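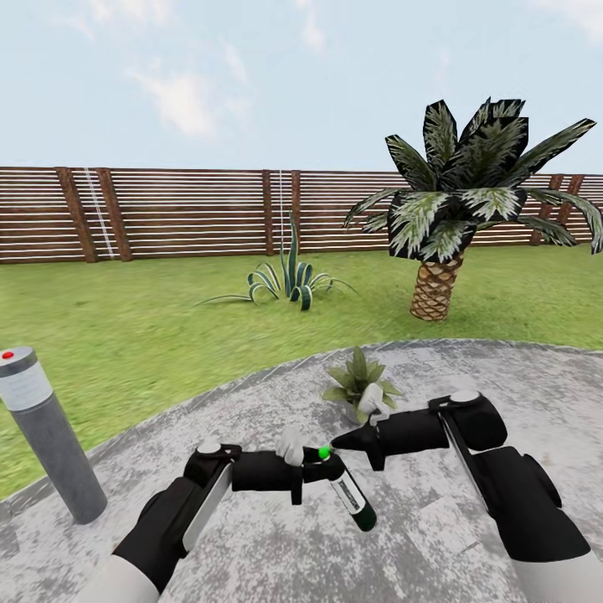 Gripper shootout in the sim, patio scene (two arms)

mhairi_l
Right, I've spent far too many evenings on this. I'm comparing the Feltetti fingers with the Lendulon ones before I spend real money in December. Same controller throughout, and I've had 573 runs on the bottle alone! The Feltetti set feels calmer to me when both hands are close together, but I might just be used to it.

rejean_h
Not convinced. Mine slid on anything round, and 573 runs with one friction setting is one test done 573 times. What's the wrist camera showing you?

mhairi_l
Fair point about friction, I'll vary it. The wrist view is where I judge the red ball, and the fingers fill a lot of it:
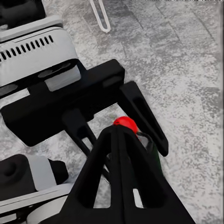 zuweira458
Do you need a wrist camera on both arms, or will one do?

olaia_b
One will do for single-arm picks. For anything passed between hands I'd have both, as the fingers hide so much when they meet.

rejean_h
I'd sooner have one decent overhead camera. Two wrist feeds made my old Manolakis controller crawl.

mhairi_l
Mine copes (just). I've also been going back to the wider view to check how I line up an approach, and that's where I notice my own bad habits. I come in too low and then fiddle.
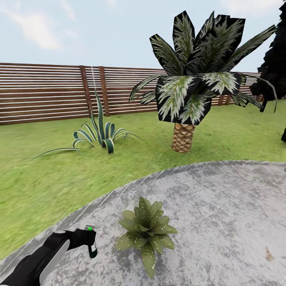 So next I'm slowing the approach down and doing another 800 runs with mixed friction. If Lendulon wins I'll say so, promise.

shewit_a
Post the logs please, even the ugly ones.

Contact us | © Prostis Forums | Back to top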